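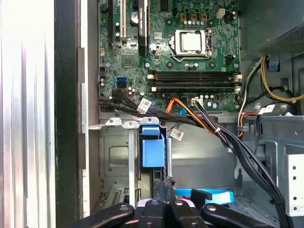 Open desktop case with the processor in its socket.

Progress report: Lallard County remote public health desk
Submitted to the Tratow Fund, 06/12/2020
Prepared by Yufang Qin, project lead

Where we are

You gave us money in February to modernize how the county records flu shots. By the time the check cleared, flu shots were the least of anyone's worries, and we thank the Fund for letting us rewrite the plan over two phone calls and one very short email.

The desk now handles case calls, quarantine check-ins and the public question line. We have taken 473 quarantine referrals since opening. Most people pick up. A fair number pick up, agree to stay home, and then ask if home includes the lake. The script now has a line on the lake.

Staffing

The grant paid for four callers and we have four callers, a sentence I was not able to write in the last report. Two came over from the library, and their phone manner has improved ours. Evening shifts are covered through the end of the grant period. Weekend mornings are covered by me.

Systems

Call records moved from the shared spreadsheet to Jasto. The move took longer than the vendor's brochure suggested, mostly over the date field, about which I will say no more in writing. The nightly export to the state works. The state's nightly confirmation that it has received the export does not, so we phone them.

Outreach

We printed 200 posters on distancing and masks for stores, churches and the Tang Street bus shelters. Then the guidance on masks changed. We printed 50 more with the new wording and pasted them over the old ones in the busiest spots. The rest are being replaced as we get to them. Translated versions are with the reviewer.

Spending

Phones and printing are over budget. Travel is comfortably under, as no one has gone anywhere. We ask permission to move the unspent travel line to phones.

Next period

Hand the question line a proper holiday schedule
Finish the poster swap
Write down how the desk runs, so that it is no longer stored in my head
Get an answer from the state on the confirmations

Receipts are attached in date order, apart from the one from the print shop, which has no date.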